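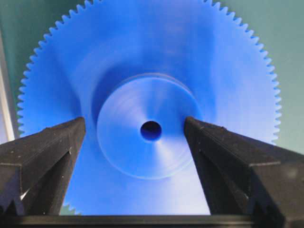 Stokine Large Spur Gear, Blue

If you build clocks, winches, marble lifts or anything else that needs to slow a small motor way down, you're going to like this one. It's the biggest wheel in the Stokine range, and we've wanted to stock it ever since Kartini Pasaribu put one on the front of her kitchen-timer project (still the best-looking thing on our shelf!).

The teeth are fine and set close together, so the gear runs smoothly at low speed and doesn't chatter the way the coarse ones can. There's a raised round hub in the middle with a small bore through it. Between the hub and the rim the face is plain, with plenty of flat blue plastic to mark up or drill if your build calls for a crank pin.

Order code: 101
Color: blue
Material: plastic
Sold: singly, or in a bag of 4
In stock: 77

Fitting it

Slide the gear onto the shaft by hand and push on the hub, never on the rim. Spin it before you tighten anything. A big wheel shows up a bent shaft right away, and you want to find that out before the rest of the train is in place. Then bring the pinion in until the teeth meet, and back it off by the thickness of a sheet of printer paper.

Keep oil away from it. A little dry lubricant on the teeth is plenty, and for light hand-cranked models I don't bother with any.
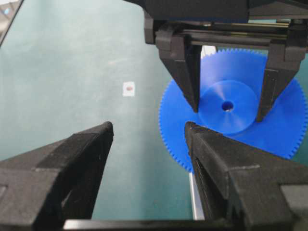

Blue spur gear with raised hub and center bore.

What goes with it

The Enex pinion set is the natural partner, and the Rondonuwu shaft collars hold everything where you put it. If you already own the older Votance wheels, please check the tooth size before ordering. They look very close on the bench, but they don't mesh with these, and we get more returns over that than anything else.
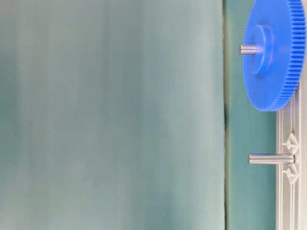

Mervin Kennedy, Parts Buyer

I've had one of these in my own string-winding rig since last winter, and I'm still happy with it. It has run 500 bobbins so far and the teeth look fine to me. What I like most is the hub, which stands up from the face and gives you something decent to hold while you line up the shaft. Small thing, but on a wheel this wide it makes the job so much easier.

Questions about bore fit go to Suryani Sopacua at the parts desk. Tell her your shaft size and what you're driving, and she'll write back with what to order.

Page updated 3/18/23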